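Butcher-block tabletop

A butcher-block tabletop is a work surface made from many narrow strips of wood glued side by side. Used in kitchens, workrooms, cafes. Also called strip top, block top or (wrongly, according to some makers) a chopping block.
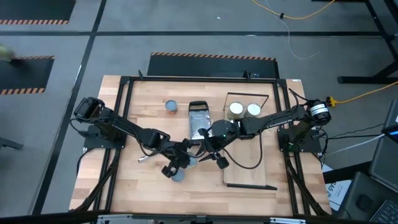

One reader of the earlier version of this article objected to the word "wrongly": their family has said chopping block for the whole table since before they were born, the shop that sold it said so too, and a name used by the people who own the thing ought to count. Fair point, and the name is kept in the list. The trade still uses chopping block mainly for the thick end-grain kind, see Types.

Name

From the heavy blocks butchers used for cutting up meat. Those were thick, stood on legs of their own and took a beating. The thin tops sold now share the look and the gluing and not much else. Most are never cut on directly; a separate cutting board goes on top.

Construction

Strips are sawn from boards, planed, glued along their sides and clamped until the glue sets. Then sanded flat. Strips may run the full length of the top or be made up of shorter pieces joined end to end. Full length costs more. Short pieces let the maker use up offcuts, and give the broken-up pattern many people think of first.

Color varies from strip to strip even inside one species. Some makers sort for an even tone, others leave the mix as it comes, pale next to honey next to brown. A mixed top hides stains and crumbs better. An even one shows every ring a mug leaves.

Edges are square, eased (corner just knocked off) or rounded. Rounded edges are kinder to hips in a small kitchen but water runs round them and underneath, so the bottom side wants finishing too. Often skipped. A top finished on one side only takes up damp unevenly and will cup.

Types

Edge grain. Strips stand on edge, long side grain facing up. The usual kind for counters and tables. Stiff, fairly light, reasonable price.

End grain. Short blocks with the cut ends facing up, checkerboard look. Knife marks close up somewhat. Heavy, thirsty for oil, and moves a lot with the seasons.

Face grain. Wide faces up, fewer glue lines. Looks more like a plain plank table. Dents easier than the other two in the same wood.

Printed tops. Not really butcher block at all, a pattern of strips printed on a sheet and stuck to a board. Cannot be sanded. Hard to tell apart from a distance; look at the end, where real strips show their grain and a printed one repeats or stops.

Woods

Maple, beech, birch, oak, walnut, acacia, rubberwood. Maple is the old standard for food work: hard, tight pores, little taste or smell. Beech is close behind and cheaper in much of Europe. Oak looks good but has open pores and goes black where wet iron sits on it. Softwoods such as pine turn up in cheap tops and dent from a dropped can.

Finishes

Oil. Mineral oil never hardens and has to be redone. Linseed and tung oil do harden, slowly. Rags soaked in linseed oil can catch fire on their own when bunched up, so lay them flat outdoors to dry or keep them in water in a lidded metal can.

Oil and wax. Wax over oil, beads water for a while. Softens under hot cups.

Varnish or lacquer. Seals the surface. Least upkeep, but once it chips the water gets in under it and the whole top may need stripping. Not for direct cutting.

Hard wax oil. Halfway between. Spot repairs possible.

Sellers

Ready-made tops are sold by length, cut to fit at home or in the store. Tilaneo sells an unfinished edge-grain top in beech, 2000 mm long, which turns up a lot in home kitchens and gets cut in half for small tables. Løken does only birch, oiled at the factory. Bokero began with cutting boards and moved up to tables; its tops are made from short pieces and the color mix is left unsorted, which some buyers like and some send back. Stalport makes the underframes, not the tops, though it lists both in it's catalog.

A cut end must be sanded and oiled again right away. End grain drinks water faster than any other part.

Fixing to a frame

Wood gets wider and narrower over the year, across the strips, hardly at all along them. A top screwed down tight to a metal frame has nowhere to go. It splits or bows. Use slotted holes, figure-eight clips or wooden buttons, so the top is held down but can slide.

Metal frames are common under work tables. Bare steel under damp wood leaves dark marks; painted steel or aluminum does not, as long as the paint is whole. Stalport frames come with slots already cut, running one direction only, so check which way the strips lie before drilling.

Use in the kitchen

General work surface: mixing, rolling dough, setting out cups and cans, serving. Quiet compared with stone, and a dropped cup has a better chance. Dough sticks less to oiled wood than to steel but more than to marble, opinions differ on this.

Cutting board goes on top for knife work. A damp cloth under the board stops it sliding. Take both away afterward, a wet cloth left overnight makes a gray patch.

Hot pans need a trivet. Metal cans with a wet bottom leave rust rings, especially on pale wood, and should be wiped before they are set down. Small cups are less trouble unless glazed only on the inside; the bare foot ring scratches, so felt pads or a tray.

Cleaning

Warm water, a little dish soap, cloth wrung nearly dry, wipe along the strips. Dry at once. No soaking, no scouring powder, no dishwasher for loose pieces. Dried-on dough comes off with a plastic scraper.

Smells (onion, garlic, fish): coarse salt and half a lemon, rub, rinse, dry. The lemon lightens the wood slightly so do the whole top or accept a spot.

Rust rings and black marks: oxalic acid wood bleach, gloves and eye protection on, rinse well, let dry fully before oiling. Not while food is out.

Oiling: when water stops beading. For a new top that may mean every week at first and then a few times a year. Wipe on, leave it a while, wipe off all that has not gone in. Oil left standing goes sticky.

Repair

Dents: damp cloth and warm iron, short touches, raises the crushed fibers. Works on bare or oiled wood, not under varnish. Burns and deep cuts are sanded out. Sand a wide area, not just the mark, or it ends up with a dip you can feel.

Open glue lines: work wood glue in with a thin blade and clamp across. If the gap closes up in the damp part of the year, wait and glue it then. Gaps wider than a coin is thick get a sliver of matching wood.

Cupped tops sometimes flatten if turned over and left a few weeks. Somtimes not.

See also

Cutting board; Countertop; Workbench; Wood glue; Mineral oil; Trivet

Page last changed 11 April 2022. Section on underframes to be extended in May.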